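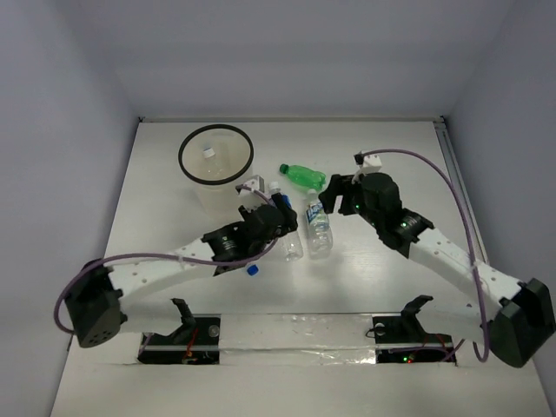 October 7, 2023

Yesterday evening I wanted to write to you about the match in Letville, but my club's page was closed to me again, so I write about this.

For readers who are new: I follow Drestik, a small rugby club in the second league. I don't play. My knee is finished with that. I write the match reports in English because many of our supporters live in other countries now, and their children read English better than our language. The reports were on the club forum for years. In June the club moved everything to a new supporters' application made by a company called Grevov, and the forum was switched off.

I understand why they did it. The old forum was slow and full of advertisements for shoes. But in the new application a post can have only 900 characters. My report of the home match against Illés had 338 words, and I had to cut it in three parts. The application then showed the parts in the wrong order, so the supporters read first that we won, then that it was raining, and then who was injured in the warm-up. 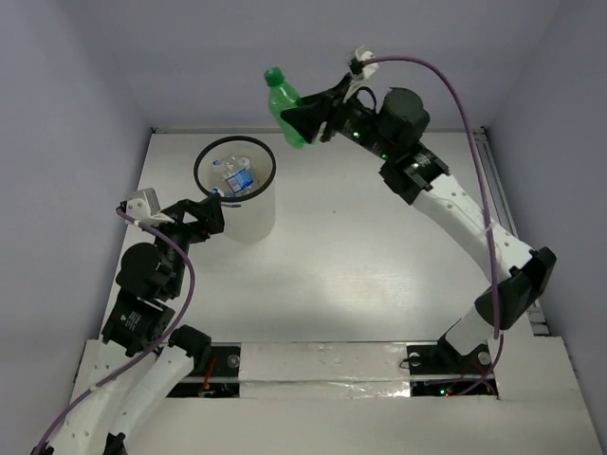 I wrote to the support address and received a polite answer after 11 days. They told me that long posts are "not a priority for this season." I asked also if the old reports can be saved. To this I have no answer yet.

So I have decided to put the reports on this blog. I will copy the old ones when I find them. Some are on my old computer, and some I had written directly in the forum window, which was stupid of me. If you have printed or saved any of them, please send me an e-mail. I am missing most of the season when we played on the school field, and also the long one about the bus.

About the match itself, shortly. We lost in Letville by 30 points. The first half was not bad, our scrum was steady and we had two good chances close to their line, but both times we dropped the ball. After the break we were tired and they kicked behind us again and again. Our new fullback is fast but he stands too far forward, and they noticed it before we did. I would like to see him on the wing next time.

A full report comes on Monday, in one piece. Comments are open under this post, but I must approve each one by hand, so please be patient if yours does not appear the same day.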